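Curkeck library gets its Saturdays back

May 9, 2026

I was outside Curkeck library before it opened this morning, which anyone who knows me will tell you is not my usual Saturday. But after nearly 3 years of weekday-only opening, the doors were unlocked again for the weekend, and I wasn't going to miss it!

There was already a queue past the bike racks when I got there. Stela Roman had brought her two grandsons all the way from Plesgate on the bus (the 188, late as ever) and the boys were in the picture books before she'd got her coat off. I had a quick word with Roxana Stoica at the front desk, who told me 975 people had signed the petition to bring Saturdays back. I was one of them – so was my mum, twice, until they made her cross one out. 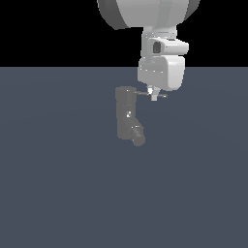 The new hours are ten until two every Saturday, with the children's story session at half past ten. Costel Coman is reading for the first few weeks and does a very good bear. The upstairs reading room stays shut on Saturdays for now, so if you want the local newspapers you'll need to ask for them at the desk, and the photocopier is still cash only.

I came away with a crime novel and a book on growing tomatoes, both due back at the end of the month. The Saturday opening is a trial and runs until October, when the council will look at how many of us have been using it. So please do pop in, even if it's only to get out of the rain.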